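## 3. What the recording shift changed

The brochure for the Plemell line promised that staff at Raststead would be "freed from handling". In practice they handle more than they did before.
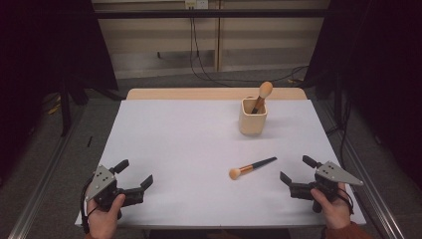 A shift at the teaching tables is made up of small household and counter jobs, each repeated until the list says stop. The target set by Hemow was 400 usable takes per task, and the word "usable" caused most of the arguments we heard. Putting a brush in a cup takes a moment; agreeing on whether it was done naturally can take until lunch.

Figure 3. Brush-and-cup task, with one hand-held gripper in each hand.

Of the 19 workers we interviewed, most had come over from the packing floor at Barros. They liked the chairs and missed the radio. Several said they had begun to reach for things at home "like the machine would", slowly and from the side -- a habit their families found less charming than we did.

Pay was the sorer point. Packers had been paid by the shift, whereas table staff earn a bonus on accepted takes, and a rejected take comes back with a code and no explanation. Managers told us the codes would be rewritten by 2028. Workers had by then drawn up their own list of meanings, taped inside a locker door, and new starters were sent to read it first.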